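Last updated: January 2018

Comparing Two Grippers on the Small Arm – Project Report

When our group picked this topic we thought the arm would be the hard part and the gripper would be a quick choice at the end. We had it the wrong way around, and most of the term went into fingers! This report covers the second half of the project, in which we tried the Tosen two-finger gripper against the older Drostano one that the lab already had in the cabinet. Our supervisor, Mogens Mogensen, let us keep the arm for the whole term, and we are very grateful for his patience (and for the spare cables).

What we wanted to know

Both grippers close with two fingers, and on paper they are hard to tell apart. We wanted to see how they managed with ordinary household things that differ in height, stiffness and surface, and how much fiddling with the settings each one needed before a person would trust it. We gave every object 20 tries per gripper and kept the closing speed the same all the way through. A try counted if the object was lifted, held for five seconds and set down again without tipping over.

The objects were laid out by hand before each round and moved a little between tries, so that the arm could not simply repeat one motion. We also kept things fairly close together on purpose – a kitchen table at home is never tidy, and a gripper that needs a lot of empty space around it is not much help there.

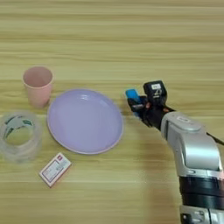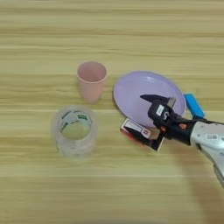

Figure 3. The arm at work over the wood-grain tabletop, with the pink cup, lavender plate and clear packing tape to its left.

Results

The Tosen gripper did very well on the blue block, with all 20 tries counted, and we were happy to see it because that was the first object we ever practiced on. The small box was harder. It is low and has stiff edges, so the fingers have to come down close to the table, and when the angle was off they pushed it along in front of them. We still got 15 out of 20 after changing the approach height by 5 mm. The Drostano managed 12 on the same box, and its fingers would sometimes stop short and need a restart.

The plate was the worst for both of them. Its rim gives very little to hold, and we spent a long afternoon on it before agreeing to report it separately in the appendix.

What we would do next

We would like to try softer finger pads in April, if the arm is free, and to log the motor current while the fingers close. Eight of our misses came from the object slipping late in the lift, and we think the current would have shown it early.

Contact: Ernness Student Lab, front office
© Ernness Student Lab. Back to top

Related reports
Nikolovski Controller: First Tests
Choosing a Camera Mount for a Small Arm
Finger Pads and Friction, Part 1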